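Brikivix Night Buses

I started this page as a stub in February and it has grown a bit since, so bear with me. The Brikivix night buses are the late services between Brikivix and the harbour town of Gillau, run by Jisero, a small coach firm that used to do nothing but school trips and weddings. I've ridden them more times than I'd like to admit.

Background

For years the last bus to Gillau left at 11 in the evening, and if you missed it you walked or paid for a taxi. Sigrun Lindqvist, who was a driver herself, drew up the first night timetable on the back of a depot rota. Jisero put two coaches on it, both painted the same mustard yellow, and passengers turned up straight away (mostly kitchen staff and nurses, plus me).

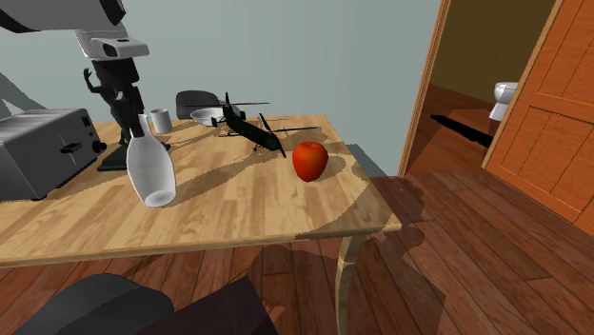
The route number, 461, comes from an old county service that followed nearly the same road. Ottar Kristiansen wanted plain N1, and for a few months the blinds said one thing and the printed timetable said another. You still hear older passengers call it the N1!

Route and stops

There are 14 stops. Buses leave Brikivix from the stand behind the station, go out past the hospital and the Shi roundabout, then take the coast road down to Gillau quay. The Shi stop is request only - put your arm out early, it's badly lit. Going back, the bus skips the hospital forecourt after two in the morning and stops on the main road instead, which caught me out the first time.

Ziad Zoubi, who did the scheduling after Lindqvist, added a longer wait at the quay to meet the late ferry. On a busy night the service carries around 800 people, counting both directions, and you'll be standing as far as the hospital.

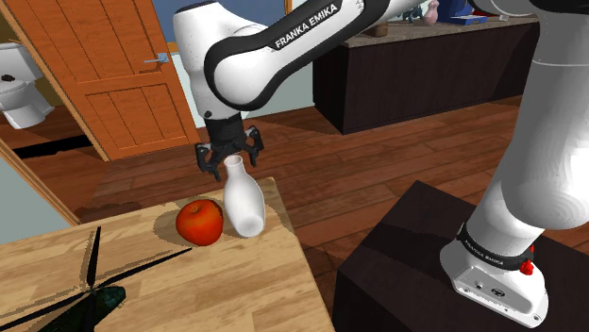
Fares and tickets

You pay a flat fare, the same as in the daytime. Return tickets bought before midnight are good until the last bus, and drivers take coins but won't change large notes. Torunn Blomqvist has argued in the local paper for a weekly night pass - I'd buy one - but Jisero hasn't brought one in so far.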